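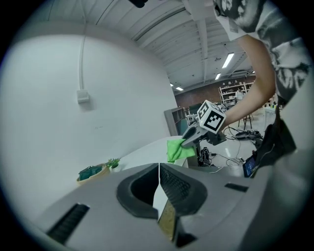
How often do microfiber cloths need to be washed?
After every real cleaning job, and at least once a week for the cloths you only use for light dusting. A cloth that has picked up grease or bathroom grime should go in the wash the same day if you can manage it.

I get that question more than any other, usually from people who bought a big stack of cloths, loved them for a month, and then noticed they were leaving streaks on everything. Most of the time the cloths are fine. They're just full! Microfiber works by grabbing dirt in thousands of tiny split fibers, and once those fibers are packed with dust, old soap or (the big one) fabric softener, there's no room left for anything new. A good wash brings most of them back, and this page goes through the way I do it, from sorting to folding, with a rescue method at the end for the really sad ones.

What you'll need

A washing machine, or a clean sink or bucket if you're doing it by hand
A small amount of liquid detergent with no softener in it
Plain white vinegar, for the rescue soak only
A soft brush, like an old toothbrush
A drying rack or a clothesline

Step 1: Shake and sort

Take the cloths outside and give each one a good hard snap, the way you would a rug. You'll be surprised how much lint and hair comes off before water ever gets involved. If there are crumbs or bits of grit stuck in the pile, brush them out now while the cloth is dry, because wet grit hangs on much harder.

Then sort into piles. I keep kitchen cloths, bathroom cloths and dusting cloths apart, and anything that's been near car wax or furniture polish gets its own load or gets washed by hand. Wax travels. I once ran a polishing cloth with my glass cloths and spent the next few weeks looking out of very blurry windows.

Colors matter a little too. Bright cloths can bleed the first few times, so wash new ones separately or with others of the same shade. After three or four washes they generally settle down and you can mix them.

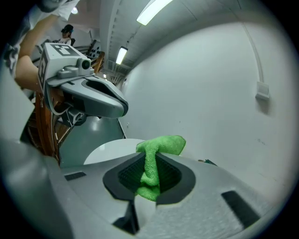 The other thing to sort out is cotton. Please keep microfiber away from bath towels, flannel sheets, fleece and anything else that sheds, even if it means running a smaller load than you'd like. Those little split fibers will hold on to lint just as happily as they hold on to dust, and you'll end up picking fuzz off your mirrors. If you don't have enough cloths to make a load worth running, save them up in a mesh bag, but let them dry first. A damp cloth sitting in a closed bag over the weekend will smell like a pond by Monday.

Step 2: Pre-treat the spots

Look each cloth over and put a drop of detergent on any greasy patches. Work it in with your fingers or the soft brush, using small circles, and leave it for ten minutes or so while you make a cup of coffee. There's no need to scrub hard. Rough scrubbing can break the fibers, and a cloth with broken fibers starts to feel slick and just pushes water around.

Step 3: Wash

Use warm water and a regular cycle. Hot water is okay for some cloths and hard on others, so check the tag if yours still has one (I cut mine off, since they scratch, and then of course I can never remember what they said).

For detergent, use about half of what you'd use for ordinary laundry. I know it's tempting to add more when the cloths are filthy, but extra soap doesn't rinse out well and it's a very common cause of streaks. Skip anything labeled "2 in 1" that has softener mixed in. Skip bleach as well.

If your machine has an extra rinse setting, turn it on. Mine is old and doesn't, so I just run the rinse again at the end, which takes no effort at all apart from remembering to do it.

Washing by hand

Fill a sink with warm water, stir in a teaspoon of detergent, and swish the cloths around for a few minutes. Let them soak until the water looks dingy, drain, and rinse under the tap until you can squeeze a cloth and see no bubbles. Press the water out instead of wringing. Twisting won't ruin a cloth in one go, but do it every time and the edges begin to curl.

Step 4: Dry

Air drying is my favorite. Microfiber dries fast, even indoors, and in June mine are ready to come off the line before I've finished my lunch. Hang them by one edge with a bit of space between them.

If you use a dryer, choose low heat or no heat, clean the lint screen first, and leave out the dryer sheets. Dryer sheets coat the fibers in the same way softener does. High heat is the one mistake you can't undo, as the fibers can melt slightly and go stiff.

The rescue soak

My neighbor Rhydian Nicholas handed me a bag of cloths last year that he was ready to throw out. They were stiff, they smelled, and they slid over a wet counter without picking up a drop. We saved all but a couple of them like this:

Fill a bucket with warm water and add one cup of white vinegar. Put the cloths in and push them under. Leave them for an hour, or overnight if they're very stiff. Rinse well, then wash as above with half the usual detergent and a second rinse. Air dry.

To test a cloth afterward, pour a spoonful of water on the counter and lay the cloth against the edge of the puddle. A healthy cloth drinks it in. If the water just sits there, give the cloth one more soak, and if that doesn't help, move it to the garage for muddy boots and bike chains.

One safety note: never mix vinegar with bleach, and don't use a bucket that has had bleach in it until you've rinsed it thoroughly.

Folding and storing

Fold each cloth in half and then in half again. That gives you eight clean sides to work with, and you can flip to a fresh one as you go. I store mine in a drawer with a lid of sorts (a folded pillowcase laid over the top) to keep the dust off, with the glass cloths on the left and everything else on the right. A shoebox works just as well, and so does a shelf in the linen closet, provided the fluffy towels are on a different one.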